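4.3 Unplanned release of the basket gripper

The shelf-picking trials were stopped on 12/13/19 after the left-side controller, Ilar, restarted under load. During the restart the gripper output dropped to its default state, which was "open," and the basket fell. The robot stayed upright on its tether and no one was inside the marked area.

The log showed seven restarts over the test period. Two occurred while the arm was moving and the rest at standstill. Enikő Kovács measured the supply at the controller input and found a voltage dip each time both arms were driven together. The dip lasted more than 4 ms, long enough to trip the brownout reset. On the bench, with a short supply lead, the fault could not be reproduced. We therefore suspect the long cable run, although a worn connector has not been ruled out.

Two changes were made:

Default gripper state after reset set to "hold last position."
Arm motions staggered in the Plelleo task script so that peak currents do not overlap.

The second change lengthens each pick cycle and is regarded as temporary. A separate supply line for Ilar is planned for June.

The trials use the same task throughout: one hand takes an item from the shelf while the gripper on the other arm carries the basket.

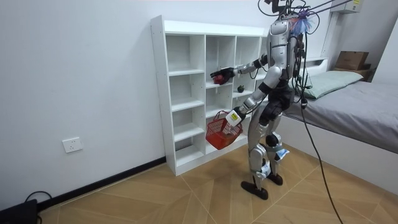 Figure 7. Shelf-picking task, red item in the hand and basket held by the white gripper.

The emergency stop was not affected by the fault. It is wired separately and was checked before testing resumed.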